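Britard Counter Surface Terms, release 3
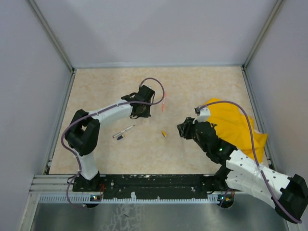

Beige tabletop with a faint mottled pattern in cream and light orange.

Summary

This dataset is a controlled vocabulary for the color and pattern of horizontal household surfaces: counters, tabletops, window sills and shelves. It maps free-text catalog wording to a fixed set of terms. It holds 2341 records, each one a phrase as a seller wrote it, paired with one base color term and up to three pattern terms.

Contents

terms.csv — the 80 approved terms, with definitions
records.csv — the phrases and their mappings
changes.txt — edits since release 2

All files are UTF-8, comma separated, with a header row. Empty cells mean "not stated" and should not be read as "none."

Fields in records.csv

record_id: integer, stable across releases
phrase: source wording, lower case, punctuation kept
base: one term from the color group
pattern: zero to three terms, separated by semicolons
source: erstead, barta or lovik
checked: y or n

Sources

Phrases come from three retail catalogs. Erstead supplied the largest share. Barta lists mostly stone, and its wording is short and regular. Lovik uses collection names in place of colors in many entries; these were mapped only where the entry also had a plain description. Duplicates were removed within a source but kept across sources.

Mapping rules

"Marble" in a phrase is treated as a pattern term unless the entry names the material in a separate field. "Mottled" and "speckled" are distinct: mottled patches have soft edges, speckles have hard ones. "Veined" needs a visible line direction. Two-color phrases take the first color as base.

Known problems

The boundary between cream, beige and sand is weak, and nearly 12 percent of checked records in that range were changed on second review. Gloss terms were dropped in release 2 and have not been restored. Phrases in languages other than English are out of scope.

Versioning

Release 3 is dated May 13, 2026. The next update is planned for August and will add edge profile terms. Record numbers that are withdrawn will not be reused.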